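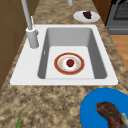

Jirnia to replace old sewer under Ellow Street after winter backups

Posted March 2, 2026

Work to replace the sewer main under Ellow Street in Jirnia will start later this month, after a winter in which the line blocked repeatedly and sent waste water back up through basement drains.

The town approved the job at its last regular meeting. The contract went to Fomoter, the firm that rebuilt the Shukla pumping station, and crews are expected to begin at the river end of the street and move uphill toward the rink.

The existing pipe is clay and was laid in short sections. It is now nearly 80 years old. Bent Bundgaard, the town's manager of water and sewer, said the joints have shifted over time and that tree roots have grown in through the gaps.

"Grease goes down warm and sets when it reaches a cold pipe," Bundgaard said. "If the pipe is smooth, a lot of it gets carried along. If there are roots in there, it hangs up on the roots, and then everything else hangs up on the grease."

The worst of the trouble came in January, when the line plugged just below the corner of Ellow Street and Mill Road. Several houses on the low side of the street had water in their basements before the crew could clear it. The same spot plugged again in February, on a weekend, and the town brought in a flushing truck from outside because its own was in the shop.

Lærke Overgaard has lived on the low side of Ellow Street since before her children were born. She said the January backup ruined a carpet and a chest of drawers, and that the smell stayed in the house for weeks.

"I was upstairs washing up and I heard the floor drain," she said. "I knew what it was. My neighbour had it the year before."

Overgaard said she is glad the pipe is being replaced but would have liked it done sooner. She has since had a backwater valve put in at her own cost.

The new main will be plastic pipe, wider than the old one, with fewer joints. It will run along the same route, apart from a short stretch near the school where it moves over to the north side of the street to stay clear of a gas line. The total length to be replaced is 2,000 metres. The town plans to reline the side branches on Mill Road and Cooper Lane next year instead of digging them up, if money allows.

All 103 properties on the street will be moved over to the new main. The town pays for the part of each connection that runs from the main to the property line. From the property line to the house, the pipe belongs to the owner, and the town will not replace it as part of this contract. Owners who want that section done at the same time can deal directly with Fomoter. The firm has said it will give a written price at no charge to anyone who asks before its crew reaches the house.

Bundgaard said he would not tell people what to do with their own pipe, but that anyone with a clay lateral should at least have a camera put down it.

What it means for traffic

Ellow Street will be closed one block at a time. Residents will be able to reach their driveways from one end or the other on most days, but there will be days when the trench is directly in front of a driveway and the car will have to be left around the corner. Notices will be hung on doors two days ahead.

Through traffic will be sent along Mill Road. The Mill Road hill is steep and the town has asked drivers of heavy trucks to use the highway bypass instead. The speed limit on the detour will be 40 km/h while the work is on, and parking will be banned on the east side.

The number four bus will not stop on Ellow Street during the closure. A temporary stop will be set up outside the hardware store. The school bus will keep its normal times but will pick up at the rink, and a crossing guard will be posted there in the morning and the afternoon.

Garbage and recycling will be collected as usual. On blocks where the truck can't get through, the construction crew will move bins to the nearest open corner and bring them back. Bins should have the house number written on them.

Water service is not part of the job, though the two lines sit close together for most of the street. Short shut-offs are possible where they cross. If the water has been off, residents are asked to run a cold tap for a few minutes before drinking from it -- the bathtub tap is best, as it has no screen to catch grit.

Fewer greasy sinks

The town is also trying to cut down on what goes into the sewer in the first place. A leaflet will go out with the spring water bills asking people to keep fat, oil and food scraps out of the kitchen sink.

The advice in it is simple. Let the fat in the roasting pan go hard, then scrape it into the green bin. Wipe greasy pans with a paper towel before they are washed. Scrape plates before they go anywhere near the sink, and use a strainer over the drain. Coffee grounds, rice and eggshells should go in the green bin too. Cooking oil in larger amounts can be taken to the transfer station in a closed jar.

Pouring hot water and dish soap after the grease does not help much, the leaflet says. It moves the problem down the street.

Bohdan Harasym, who runs the crew that clears the town's sewers, said kitchen grease is behind more of his call-outs than anything else, followed by wipes.

"The package says they flush, and they do flush," Harasym said. "Then they get to us. They come out of the pump at Shukla in a rope."

He said the crew clears the screens at the Shukla station more often after long weekends and over the holidays, when people are cooking for company. Sink grinders are a problem as well. They chop food small enough to get through the trap, but the bits settle out in flat stretches of pipe, and Ellow Street has a long flat stretch.

Jirnia does not ban sink grinders. A bylaw change was talked about two years ago and did not go to a vote. Bundgaard said there are no plans to bring it back.

Restaurants and the rink canteen already have to use grease traps and keep a log of when they are pumped out. Two food businesses were given warnings last year for not keeping up the log. Both have since met the rules and neither was fined.

Questions about cost

The work is being paid for out of the sewer reserve and a provincial grant. Sewer rates are set to go up in July, as they were already scheduled to do, and the town says the Ellow Street job will not add to that increase.

Þröstur Hafþórsson, who owns the bakery at the corner of Mill Road, asked at the meeting whether businesses would get a break on their rates for the months when customers can't park out front. He was told they would not. The town has agreed to put up signs saying the shops are open, and Fomoter has been asked to leave the sidewalk clear on at least one side at all times.

"Signs are fine," Hafþórsson said afterward. "I would like to see the schedule, and I would like them to keep to it. The street needs the pipe. I have had my own drain back up."

The bakery will take phone orders for pickup at its back door on Cooper Lane while the front is hard to get to.

Ketill Nørgaard, site supervisor for Fomoter, said the schedule depends on the frost. The ground on the shaded side of the street was still hard when test holes were dug last month. The crew will start in any case with the manholes at the river end, where the ground is sandy and drains well.

He said residents can expect noise from seven in the morning until early evening, with no work on Sundays or on statutory holidays. The loudest part will be the first few days on each block, when the pavement is cut.

The road will get a rough patch as each block is finished. Final paving will be left until the fill has had time to settle, so drivers should expect a bumpy street through the summer. Curbs and lawns damaged by the digging will be put back in the fall, and people who have shrubs or flower beds close to the curb may want to move them before the crew arrives.

Anyone who has had sewage in a basement this winter and has not yet reported it is asked to call the public works office, even if the mess has been cleaned up. The town is using the reports to decide which side streets to reline first.

A drop-in session with the contractor will be held in the lobby of the town office the week before work begins. Maps of the route and the detour are posted beside the front desk, and copies can be picked up at the library.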